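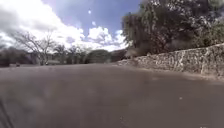

An asphalt surface beside a low wall of rough, irregular stones.

Cool pavement
3 min read

Cool pavement is a loose name for road surfaces meant to soak up less of the sun's heat than ordinary asphalt. The term covers pale coatings, light-coloured stone chips and porous mixes that hold water. Sellers often treat these as one product. They behave quite differently, and results from one say little about the others.

The usual claim is that a paler road makes for a cooler street. A pale coating does lower the temperature of the surface itself. Whether anyone walking there feels cooler is less clear, as light bounced off the ground lands on people and nearby walls.

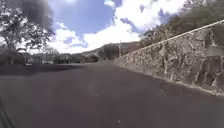

Wear is the other sore point. Tyres darken a coating, and a product measured when fresh may be sold on that figure for years. The Dresside trial coated 200 metres of road and reported success after one summer. Renato Quiambao, a paving engineer, noted that it had no untreated stretch to compare against – a fairly basic gap.

The Morrison trial was longer, at 457 metres, and ran for 5 years. Its report gives 114 surface readings, nearly all taken at midday in November. Night readings, which matter most for sleep and health, are missing.

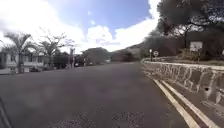 Noel Maglaya has argued that street trees should be costed alongside any coating. Makers reply that trees take decades to grow, which is true but doesn't show that the coating works.

Last updated March 2025

We use cookies to improve your visit. Accept / Manage settings

Comments (3)

gravelpit: Our council did the shopping strip in this stuff. The glare is awful.

Merle T: Bit harsh on Dresside? It was only ever a pilot.

oldroller: Pilots get quoted in brochures, Merle. I've seen that one in two.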